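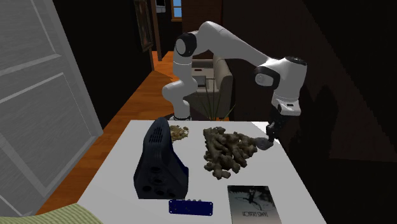
Subject: Re: [simbench] Who's coming to the Lavlow open day?
Date: 4 Feb 2018

Hi all,

I went! Sorry it took me a while to write this up, I had a stack of notes on the back of the parking receipt and then lost the receipt (found it in the car door, so here we are).

To get to the earlier post first:

> Is it worth the drive if you've already seen the Deveso videos? I'm 61 miles out and I don't want to sit through two hours of slides. Also, does anybody know if they let you bring your own objects, or is it all their own library? I've got a folder of scans I'd love to see the arm deal with. And do they show the clutter rooms or only the clean bench?

Yes, I'd say it's worth it, and there were hardly any slides. Ten minutes at the start and then they opened up the simulator and left it running on the big screen for the rest of the afternoon, with people wandering in and out and asking for stuff.

They do show the clutter rooms, and those were my favorite part. The one they kept going back to is the living room, the one with the plank floor, the sofa at the back and the table full of odds and ends. There's a big heap of knobbly roots that look like ginger, a little gray lump like a stone right up against it, a dark plastic gadget with vents, a blue circuit board lying flat, and a book or card on the near side of the table. It's a weird shopping list, but the mix is the whole point. The arm comes in from the back of the table and has to put its fingers down beside the stone without plowing into the roots. With the two of them touching there isn't a lot of space to play with on that side!

I stood there way too long asking for reruns. The presenter was very patient. They have 782 objects in the library right now and 603 of them are cleared for the clutter rooms, the rest still have collision shapes that need work. The roots were a headache, apparently. All those lobes and gaps, so if you wrap them in a simple hull the fingers bump into thin air, and if you use the full mesh everything slows to a crawl. They ended up chopping the heap into chunks. I asked how many chunks and got a shrug and a smile.

About bringing your own scans: sort of. You can hand over a file but they won't load it on the spot, it goes through a cleanup step they call Plumoseo and you get it back by email. I gave them my teapot. They want closed meshes with a sensible scale, and please, please check your units first. A fellow in front of me had brought a coffee mug that would have been taller than the door.

Other bits, in no order:

- The lighting is darker than in the videos. They said that's on purpose, they want the camera policies to suffer a little. I had trouble telling what was in the picture on the wall, so fair enough.
- The Mofokeng planner gets its own talk in August. We only got a short look at it and I didn't follow the part about re-grasping.
- They've logged 3852 grasp attempts on the living room table. I asked for the success rate and they'd like to finish the report before giving that out. I tried twice.
- Parking is behind the building and the sign is tiny. Go past the loading dock and turn left.
- Coffee was good, sandwiches were gone by one.

The one thing I'd grumble about is that you can't drive the arm yourself. There was a laptop off to the side with a simple bench where you could drag a target around, but the clutter rooms were hands off. I'd have loved to try coming in at the stone from the other end, just to see what the planner made of it.

If anybody on the list does go in August, could you ask whether the rooms will be released along with the objects? I forgot, and it's the thing I most wanted to know. I can send you my notes on the file format too, they're messy but readable.

See you on the list, and I'll post the teapot when it comes back.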